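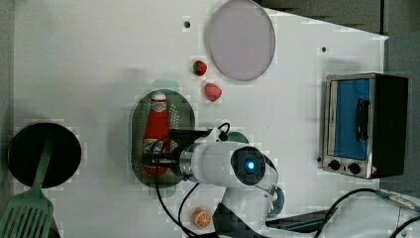 Play kitchen, table layout A. Red ketchup bottle on its side in the oval strainer tray, frying pan to the left, plate towards the top.

Play Kitchen Sets: Table Layouts and Parts
Gallery page, updated January 16, 2023

This page covers the small-format play kitchen pieces kept in the Forkberg toy store room and the way they are laid out on a white table. It is meant for staff who set out, check and put away the pieces. One layout is shown at present. Layouts B and C will be added in June, once the replacement crates from Skumach have been unpacked and labelled.

Notes on the pieces in layout A

Strainer tray
Oval, dark grey-green, raised rim, with rows of very small holes. The tray is the main container in this layout and goes left of centre. Food pieces are put into it and taken out again. Rinse from the underside after use, as crumbs and modelling dough lodge in the holes. Do not use a pin to clear them.

Ketchup bottle
Bright red with a white cap, and a white label with red printing near the neck. Stored upright on the shelf, laid flat when in the tray. The Bittencourt catalogue groups it under condiments; our own shelf list has it under food.

Frying pan
Round and black. Placed at the far left. Wipe with a damp cloth only.

Slotted spatula
Mint green, wide head, long parallel slots. Laid across the pan. Bent spatulas go in the repairs box, even if the bend is slight.

Plate
Large, round, pale pink-lavender, the rim a little darker than the middle. Kept clear of food at the start of this layout. Plates of other colours may be substituted if the pale one is in the wash.

Strawberries
Two, of different sizes, placed between the plate and the tray. The smaller has a green leafy top. The larger is a brighter pinkish red with a seeded texture. They are listed as separate items and should be signed out separately.

Orange slice
Round, pale rind, segments running out from the centre. Placed below the tray, near the bottom edge of the table. Easily lost under shelving.

Storage and checking

All food pieces go in crate 5. Pans, plates and trays are stacked on the shelf above it, largest at the bottom. The spatula hangs from the side rail.

The full play kitchen list runs to 92 lines. A line may cover a single piece or a pair, so the list should not be used as a stock count. The wider toy store holds 3,000 entries under the Neker numbering, and the kitchen range starts at 100.

Wash in warm water with a little washing-up liquid and dry on a rack. Labels on bottles and jars should be kept out of the water. Pieces with lifting labels can stay in use until the label comes away, then go to repairs with a note of the shelf number.

Layout sheets are kept in the plastic wallet on the inside of the store room door. Return them to the same wallet after use.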